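Storage humidity for dried beans, continued from the April posts. A few people asked for the drying side written up properly, so this is the home-scale version. Units are grams and percent by weight throughout.

1/ Moisture content and relative humidity are different numbers. Moisture content is the water in the bean. Relative humidity is the water in the air next to it. Leave the two together long enough and they settle at a pair of values that depends on the bean and the temperature.

2/ That pair is what you manage. A sealed jar holds very little air, so the beans set the humidity in the jar. In an open container the room sets the moisture in the beans. Same crop, opposite direction of control.

3/ My variety this year is Zamthorpe, a small tan bush bean. Thin pods, shatters early. I pull whole plants when most pods rattle and hang them under the porch roof until the stems snap clean.

4/ Test before threshing: bite one. A dent means wait. A crack means go. Crude, but it agrees with the oven test closely enough to decide when to thresh.

5/ Oven test for anyone who wants a number. Weigh a sample, crack the beans coarsely, dry in a low oven until two weighings in a row match. Weight lost divided by starting weight is your moisture, wet basis. Most seed storage tables use wet basis. Some lab papers use dry basis. Check before comparing.

6/ Whole beans dry slowly and give you a low reading if you stop early. Crack them.

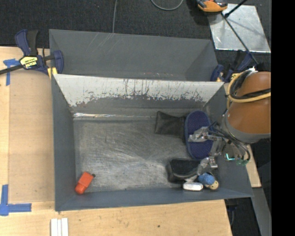 Open bins, gray. The front one has had a hard life.

7/ On containers: scratches don't matter much for dry beans. Lids do. Anything open is fine for sorting and wrong for storage past the first humid week.

8/ Meter notes. I run a Fetent probe in the jar and a Clundness dial on the shelf. They disagree by 3 points at the humid end. Salt test: damp table salt in a closed jar should sit near 75 percent at room temperature. Do this overnight, then write the offset on tape and stick it to the meter.

9/ Current batch in the closed jar: 47 percent after correction. Good for eating stock. For seed I want it drier, so it gets a desiccant pack and another check next month.

10/ Do not put warm beans in a jar. Let them come down to room temperature first, or the glass sweats near the top and you get mold in the one spot you can't see under the lid.

11/ Freezing for weevils comes after drying. Wet seed and ice crystals don't mix. Bring the jar back to room temperature closed, then open it.

12/ Next thread is the Yuan pole beans, which are still green on the vine. Thicker pods, much slower.

31 August 2026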